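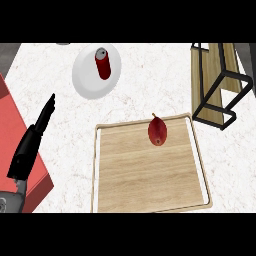

Lab News

Ornetti group trains robot arms in a kitchen that exists only in the computer

Tuesday, June 12, 2018

A small group at the Ornetti laboratory has finished the first large test of its method for teaching a robot arm to pick up things from a kitchen counter. All of the training was done in simulation. The real arm was used only at the end, to see how much of the learning would survive outside the computer.

The method has the working name Troneo. Its main idea is simple to explain. Before each practice run, the program builds a new counter and puts a few things on it, such as a plate, a tray, a can or a piece of fruit. It changes the positions, the surface, the light and the point of view. The arm then gets one short instruction, for example to move the grape from the tray to the plate, and it has to decide from the picture where to go.

Many groups work with changing scenes like this. What is new, according to Wilmer Arango, who wrote most of the software, is the way the scenes are chosen. After each round, Troneo looks at the runs where the arm failed and makes the next scenes similar to these. If the arm has trouble with a can lying on its side, it will meet many more cans lying on their sides.

"Before, we gave it everything with the same frequency, and it spent most of its time on things it could already do," Arango said. "Now it practices its mistakes. I did the same with piano, but the robot complains less."

The group compared two arms, one trained with random scenes and one with scenes chosen by Troneo. Both had the same number of practice runs. For the test they prepared 2,000 new scenes which neither of them had met before. The arm with random training left 829 of these tasks unfinished. With Troneo the number went down to 35 in the scenes with only one object to move, but it stayed much higher in the scenes where two objects were touching. Elvira Huaranga, who planned the test, asks readers not to compare the two numbers directly, as the first one covers all kinds of scenes. The full table will be in the report.

Small objects are still the hardest part. A grape gives the gripper very little to hold, and in the simulation it can roll away or be pushed through the edge of a tray if the contact is not calculated well. Mamta Shukla spent most of the spring on this problem – she changed the contact model four times – and she is not satisfied yet.

The step to the real arm brought mixed results. Cans and boxes went well from the first day. With fruit the fingers often closed too early. The group believes that the simulated fruit is too hard compared with the fruit from a shop, and Anoma Gamage is now measuring how much real grapes give way when they are pressed.

The computing time was provided by Nitbridge. The report and the 2,859 scenes used in the last training round will be placed on the laboratory's page in August. Groups that would like to have the scenes earlier can write to Elvira Huaranga at the laboratory office.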